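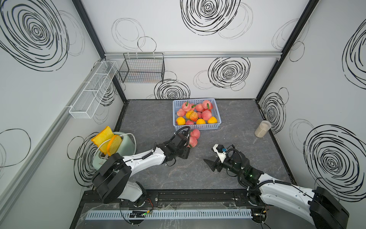 Figure 4. Workcell with two arms and wire baskets on the walls.

4. Drawing without replacement

We were glad to find that most players at the Iltov tables already had a good feel for keno odds, at least until the draw was well under way. Each of the 11 groups in Grasso played up to 100 rounds, and we asked for a fresh guess after every ball.

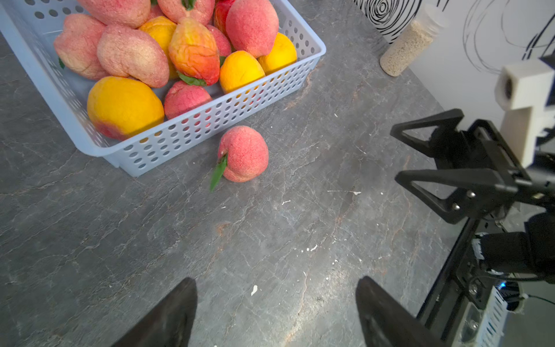
Keno balls do not go back into the machine once they are drawn, and this is where guesses began to drift. It may help to think of fruit – with pink and yellow peaches piled in one blue basket, every yellow one you take out makes the next pick a little more likely to be pink. Players who pictured the draw this way in the Stevarell sessions changed their guesses sooner, and they seemed to enjoy the game more, too.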